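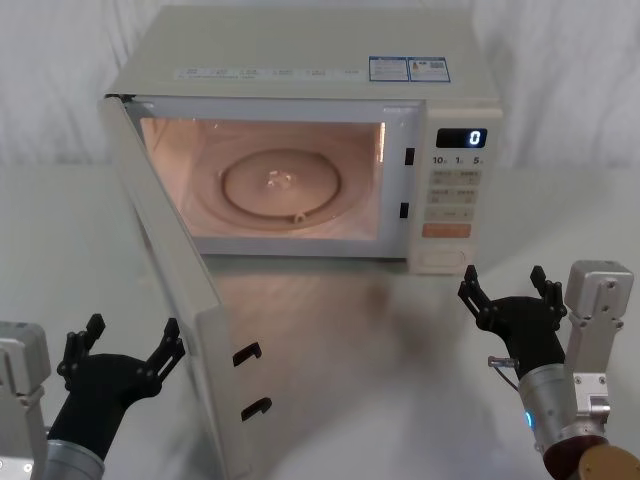
How a Microwave Oven Works

A guide for young readers, from the Bradisham Museum of Home Science

Many families use a microwave oven every day. It can warm a bowl of soup in a short time, yet it has no flame. This guide explains the parts of the oven, what happens to food when it is heated, and how to use the oven safely. Words in capital letters are explained in the word list at the end.

Before You Read

Young people should use a microwave oven only when an adult has given permission. Readers under the age of 8 should have an adult beside them the whole time.

The Space Inside

The part of the oven where food is placed is called the CAVITY. Its walls are made of metal. Paint or another smooth coating usually covers the metal, so it may look like plain plastic or enamel. The metal has an important job. Microwaves bounce off it in the way that a ball bounces off a wall, and they stay inside the oven until the food takes them in.

A small lamp lights the cavity. In many ovens the lamp comes on when the door is opened and again when the oven is cooking. The lamp does not cook anything. It helps people see the food.

On the floor of the cavity there is often a round glass plate called the TURNTABLE. Microwaves do not spread evenly through the oven. Some spots receive a great deal of energy and other spots receive very little. As the turntable carries the food slowly around, each part of the meal passes through the strong spots and the weak ones. The raised rim of the plate also helps to hold small spills.

The Door

The door is one of the most carefully made parts of the oven. Look at the inner face of an open microwave door and you may find two small hooks near the edge that swings free. Two narrow slots wait for them in the front of the oven. When the door closes, the hooks go into the slots and press on switches hidden behind them. The oven can start only when those switches are pressed. If the door is opened during cooking, the switches are released and the microwaves stop at once.

Never push a finger, a pencil or any other object into the slots.

Most microwave doors have a dark window. Behind or within the glass is a thin sheet of metal with many tiny holes. Light waves are very small and can pass through the holes. Microwaves are much longer, and the holes are too small to let them out. This is how a person can look in at the food while the microwaves stay inside.

The Control Panel

The buttons are usually found in a tall strip beside the door. At the top is the display, which shows numbers made of light. On the oven shown in this guide, the display reads 0 and the labels under it are printed with Chinese characters. The label 10秒 means ten seconds. The label 1分 means one minute, and 5分 means five minutes. Labels of this kind help a person build up a cooking time from larger and smaller pieces. To make a time of 140 seconds, for example, a person would need two minutes and two lots of ten seconds.

Other buttons are for special tasks. The top pad on this oven is marked for microwave power and for smart defrost. To DEFROST means to thaw frozen food. The pad below it is marked for microwave sterilization and for a food menu. Ovens made for other countries have labels in other languages, and the small pictures on the buttons may also be different.
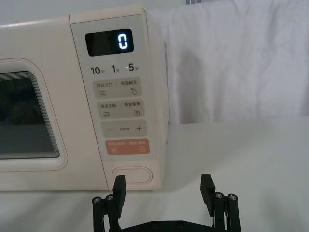

What Happens to the Food

A microwave is a kind of wave. Light and radio signals are waves of the same family. Inside the oven, behind the wall of the cavity, is a part called the MAGNETRON. It uses electricity to make microwaves and sends them into the cavity.

Food contains water, and water is made of particles far too small to see. They are called MOLECULES. When microwaves reach the food, they make the water molecules twist back and forth many millions of times each second. The moving molecules bump into others near them, and all of this movement warms the food.

Microwaves travel only a short way into most foods. The middle of a thick potato is warmed mostly by heat that moves inward from the outer part. For this reason many recipes ask the cook to let the food stand for a minute or two before it is served.

Power is measured in WATTS. An oven set to 500 watts heats food more slowly than the same oven set to a higher number. The instructions on a food package often give a different time for each power level.

Seven Rules for Safe Use

1. Ask an adult before using the oven.

2. Use only dishes marked as safe for microwave ovens. Do not use metal pans, forks, spoons or foil.

3. Never run the oven when it is empty.

4. Cover food loosely so that steam can escape.

5. Do not heat a whole egg in its shell. Steam can build up inside and make it burst.

6. Stir food and drinks after heating, and test them carefully. One part may be cool when another part is very hot.

7. Use dry oven mitts to lift out a dish, and keep your face away from the steam when the cover is removed.

If there is smoke, keep the door closed, turn the oven off and call an adult immediately.

Getting to Know an Oven at Home

Readers may study a microwave oven without cooking anything. With an adult, stand in front of the oven while its door is closed. Find the window, the seam between the door and the control panel, and the display.
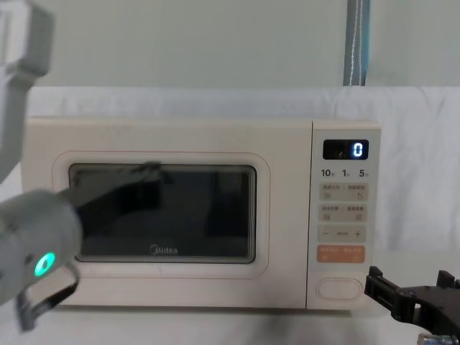 Next, compare the size of the door with the size of the panel. The door takes up most of the front on many ovens, and the panel fills a narrow strip at one side. Look for a minus sign and a plus sign among the buttons. On many ovens these signs are used to lower or raise a setting. Some makers give one button a brighter color than its neighbors so that it can be found quickly. Ask the adult which button starts the oven and which one stops it, but do not press either of them.

Draw the front of the oven on a sheet of paper and label each part you found.

Word List

CAVITY: the space inside the oven where food is heated.

DEFROST: to thaw frozen food.

MAGNETRON: the part that makes microwaves.

MOLECULES: very tiny particles that make up water and many other things.

TURNTABLE: the round plate that carries food around.

WATTS: units used to measure power.

Text by Jabari Temba. Last reviewed 2023-11-29.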